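Torow customers may get money back for text messages they did not agree to

The small claims office in Pirihi has received eleven complaints against the furniture and lighting seller Torow, all of them on the same matter: advertising text messages which continued to arrive after the customer had asked to be taken off the list. 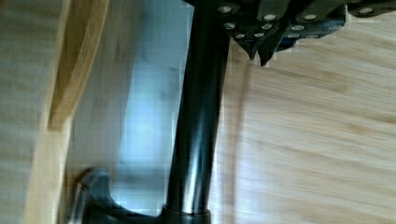 Shona Brunton wrote to this news page in July that she had answered STOP to the shop four times, and that each time she received a polite confirmation and then, before the week was over, a new offer. "I do not want money from them, I want to be left alone in the evening," she wrote. "But if the money is the only thing they can hear, then I will ask for the money."

Her letter was one of several that reached us after our earlier note on the subject, and most of them describe the same course of events. A person buys something in the shop or on the website and gives a mobile number for the delivery. The driver calls on the number, the goods arrive, and the matter should be finished. Then the advertising begins. In most cases the customer has no memory of a box to tick. In some cases there was a box, but it was already ticked when the page opened.

The question for the claims office is whether a number that was given for a delivery can be used for selling. The local rules on marketing messages, which were made stricter two years ago, say that consent must be given separately and for a clear purpose. They also say that a person can take the consent back at any time, by the same way in which the message came, and that the sender must respect this within 2 working days. A business that does not do so can be ordered to pay a fixed sum to each person, and the person does not need to show any loss.

Pauline Mottram, a legal adviser who has helped with seven of the complaints without taking a fee, told us the second rule is easier to prove than the first. With consent, she explained, there is often a long discussion about what the customer saw on the screen on the day of the order, and the page has usually been changed in the meantime. With the STOP message there is a time and a date on the telephone of the customer, and there is a time and a date on the next advertisement. "You put the two next to each other and you have your case," she said.

Torow does not send the messages itself. It uses a company called Rarnunix, which keeps the list of numbers and sends the texts in the name of the shop. In a written answer to our questions, Torow said that it had always passed on the wishes of its customers and that it was "surprised and sorry" to learn that some of them were not carried out. It added that a fault in the exchange of data between the two companies had been found in spring and was repaired. Until that repair, according to the answer, a number that was removed from the list could return to it when the customer file was loaded again during the night.

The shop did not wish to say how many people were affected. Fletcher Ormsby, who speaks for Rarnunix, mentioned a figure of 3000 numbers in a telephone conversation with this page, but he asked us to understand it as the number of entries which had been checked, and the final result could be lower. He also said that his company works only by the instructions of its clients and has no interest of its own in writing to people who do not want it. The contract between the two sides has not been shown to us, so we cannot say who was responsible for the nightly file.

For the customer this should not make a difference. Under the rules, the business whose goods are advertised must answer for the message, even when another company pressed the button. If Torow believes the mistake was made by Rarnunix, it must pay first and can then try to get the money back from its partner. Mottram considers this the most useful sentence in the whole text, as in former times people were sent from one company to the other until they became tired.

Opinions on the complaints are not all on one side. Bevan Stubbs, who runs a small garden supply business in the same street, fears that the stricter rules will hit people like him harder than a shop with several branches. He writes to his customers by text when the young plants come in, and again before the first frost. He keeps their numbers in a notebook and in his telephone. Since the complaints became known he has asked every customer at the counter to sign a small paper, and he says that this takes more time than the selling. "One old lady thought she was buying a subscription," he told us. He is not against the rules, but he would like to have a simple form from the authority which everybody can use, and at the moment there is none.

The claims office confirmed that such a form is in preparation. It did not give a date.

What people can do

Readers have asked what they need for a complaint. According to the information sheet of the claims office, the following is enough: a picture of the message with the number of the sender and the time, a picture of the STOP answer, and a picture of at least one message that came later. The order confirmation is helpful but it is not required. The form can be filled in at the counter or sent by post, and the fee is 25 for each complaint, regardless of how many messages are listed. The fee is returned when the complaint is successful.

Messages should not be deleted, also when they are annoying. Several of the people who wrote to us had cleaned their telephone and now have nothing in their hands. In this case it can help to ask the business in writing for a copy of all data it holds on the person. The business must answer this request without charge, and the copy must show when the number was collected, for what purpose and when it was removed. Kyu-ri Bae did this after she had lost her old telephone. The copy she received had four pages, and on the third page stood her own STOP message with the remark "processed". The advertising which came afterwards was on the same page.

It is also allowed to complain about telephone calls with a recorded voice, for which the same rules apply. So far only one of the eleven complaints concerns such calls. The customer in that case reported that the recorded voice offered to end the calls if she pressed nine, and that after pressing nine she was connected with the sales department.

A point which is often misunderstood is that messages about a running order are not advertising. A shop may write that the lamp is ready or that the driver is late, and for this it needs no separate consent. The border is crossed when an offer is added at the end. A text such as "Your delivery comes tomorrow, and all carpets are reduced until the weekend" is counted as advertising in full, as the office decided last year in the case of Fluren, a flooring dealer. Fluren paid and changed its messages.

How it goes on

The eleven complaints against Torow will be heard together, because the facts are nearly the same. The first hearing is planned for the autumn and is open to the public. Torow has said that it will take part and that it is ready to talk about a settlement before that. Mottram said she would pass on any serious offer to the people she helps, but each of them must decide alone, and those who only want a hearing will get one.

The shop has meanwhile put a notice on its website, at the bottom of the page with the opening hours. It says that customers who do not wish to receive news can write to the shop by e-mail or come to the service desk. The possibility to answer with STOP is not mentioned in it. We asked about this and were told the text would be completed.

Complaints about messages from this year can still be handed in at the office until the end of December. For older messages the time limit must be checked in each single case, and the staff at the counter give information on this in the mornings from nine.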